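Why Does a Full Bottle Feel So Heavy?
Jarkwood Science Corner, by Atance

I love drinks bottles. I know that sounds a bit odd, but there's loads of science hiding in them!

Let's begin with water. One litre of it weighs one kilogram, so if you carry 4 one-litre bottles home from the shop you're lugging four kilograms, plus a tiny bit for the plastic. No wonder my arms ache on a Friday.

Now, what about air? It feels like nothing, but air has weight too. Water is more than 800 times heavier than the same amount of air (I still find that hard to believe, and I've looked it up twice).

So what happens when you tip a bottle over? Every object has a balance point, and grown-ups call it the centre of gravity. A tall, thin bottle that's full to the top has a high balance point, so a little nudge can send it toppling. Pour half of the drink out and the balance point moves down, and now it's harder to knock over. Pour out the lot and it creeps back up again!

Try it yourself. You'll need a plastic bottle with a screw cap, some water and a tray. Fill the bottle right up, put the cap on tightly and push gently near the top with one finger. How far can you lean it before it falls? Then try it half full. I did mine in the kitchen and got very wet socks, so do use the tray.

Once a bottle is lying on its side it's really steady end to end, but it can roll.
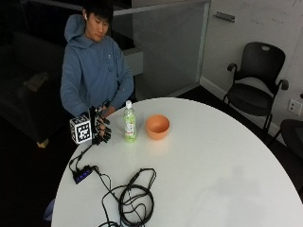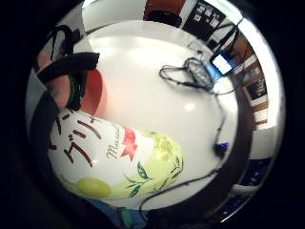

A drink bottle standing up in the first picture, and one lying on its side in the second.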